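Clemlow staff wait for answers on packing arms

Casado's plan to put robot arms on the packing benches at its Clemlow plant has reached the simulation stage, and the people who work those benches still don't know what they will be doing next year.

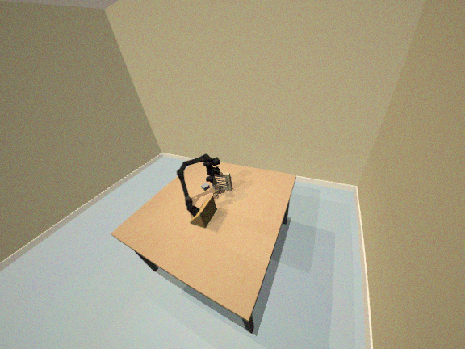 The company says no jobs will go. It has said less about hours. Of the 107 people on site, 29 pack by hand, and a staff notice in December promised them "new duties" without naming one.

"A computer model never has a bad delivery or a torn box," said Ilze Rätsep, a packer for 14 years. "I'd like to see it on a Sunday shift."

Plant manager Hicham Metwally said three arms would be tried first and that packers would be trained to mind them. Asked if the training came with a raise, he said pay was "a separate talk" - one that has no date yet.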